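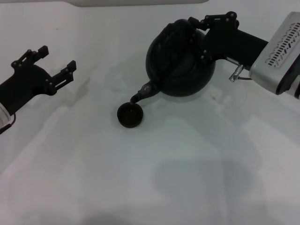
Photo: Yulan Yin

Home | Courses | Join In | Contact
May — by Kekeli Abugri

I'm looking for 20 people to try my new geography lessons on river deltas and the folks who farm them! You'd join me in Kovdale for 3 evenings, 90 minutes each, starting at 6:30 (snacks on me).

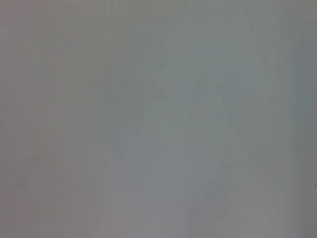
Credit: Y. Yin / Hulov

No map skills needed — I just want your blunt opinions. Teachers and high school students are both welcome. Write to Javiera Henríquez at the Hulov front desk and tell her which grade you teach or study in.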